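The Long Goodbye to My Old Computer

I am bad at throwing things out, and I am worst of all with anything that plugs in. When we moved to Prustitz in May, I packed two old desktops that hadn't been switched on in years, and my sister-in-law (who was carrying the boxes) had some words for me on the stairs.

So this winter I decided to be a grown-up and find out what you're supposed to do with the things.

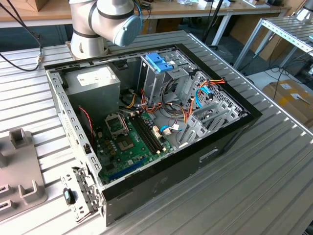

First I tried giving them away. I put up a notice at the library and got one call, from a man who wanted to know if I had a lawn mower. Then I drove out to Van Rooij, the secondhand place on the road to Orkov, where the woman at the counter was very kind about it. They don't take anything older than 7 years. Mine were old enough to have opinions!

What I hadn't thought about was everything still on them. I spent two whole evenings at the kitchen table going through folders, and oh, the stuff in there – tax forms, a half-written novel about a lighthouse, every photo of a dog we lost ages ago. I copied the dog. I left the novel.
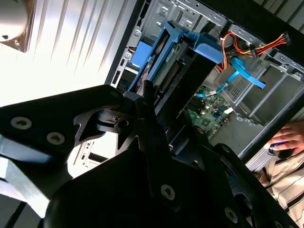 My neighbor swears by Merkimeo, a drop-off day the town runs behind the swimming pool. You pull up, you open the trunk, and you're home in time for lunch. I went twice. The first time I turned around in the parking lot and drove back with both computers still under their blanket, feeling silly the entire way.
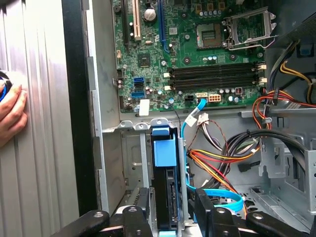

I think it's the hours that get me. I wrote my wedding toast on one of those machines. I looked for jobs on it at three in the morning, and I learned to make bread from a forum that doesn't exist anymore. A phone has never felt like that to me, maybe because I get a new one before I've grown attached.

Anyway, the second trip went fine. I kept the keyboard. It's on the shelf next to the cookbooks, and my sister-in-law hasn't noticed it yet.

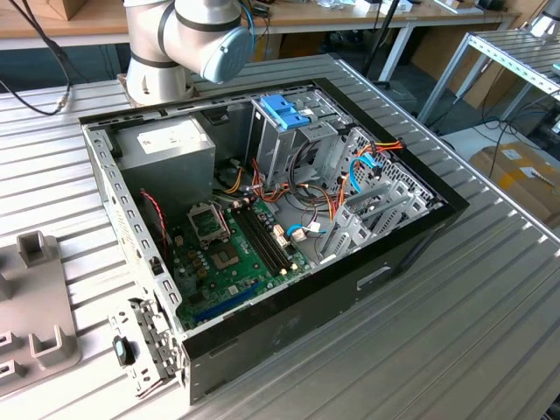
A desktop computer with its side panel off, on a ribbed aluminum worktable.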